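Pristville Community College
Nutrition Basics, Handout 4: Reading Sodium on a Label

Sodium is listed in milligrams per serving. Table salt is only part sodium by weight, so the two figures should not be swapped. Always check the serving size first.
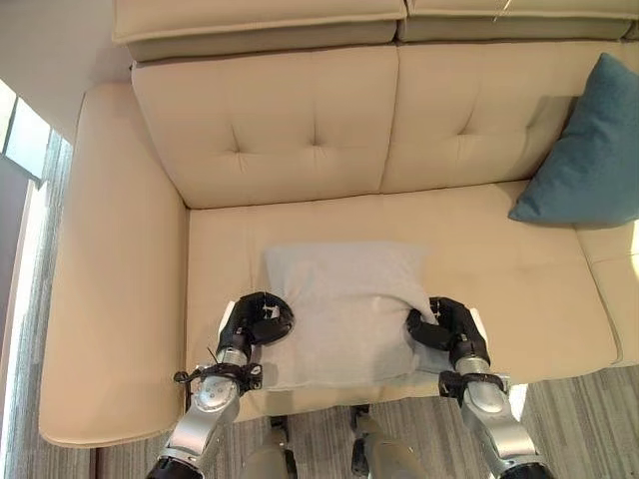
Reading time: 4 min

1. Serving size
The class label is for Zimel canned lentil soup. One serving is 200 grams and holds 363 mg of sodium. A person who eats 400 grams takes in 726 mg.

2. Percent Daily Value
The Daily Value for sodium is 2,300 mg. Divide the amount per serving by 2,300 and multiply by 100. For Zimel soup the result is 16 percent. As a general guide, 5 percent or less is low and 20 percent or more is high. 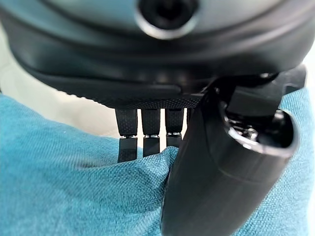
3. Comparing two products
Convert both labels to the same weight before comparing. Kurkuretti crackers list 500 mg per 100 grams. The soup, at 181.5 mg per 100 grams, looks much lower, but a serving of crackers is small. 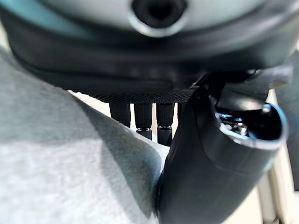 A 30-gram serving of the crackers gives 150 mg, less than half the figure for one serving of soup. Report both values in your worksheet, per serving and per 100 grams.
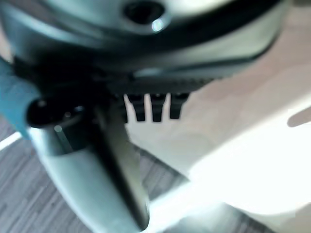 Round only at the last step. Work the Esteban tomato sauce label the same way and bring the completed table to the January lab.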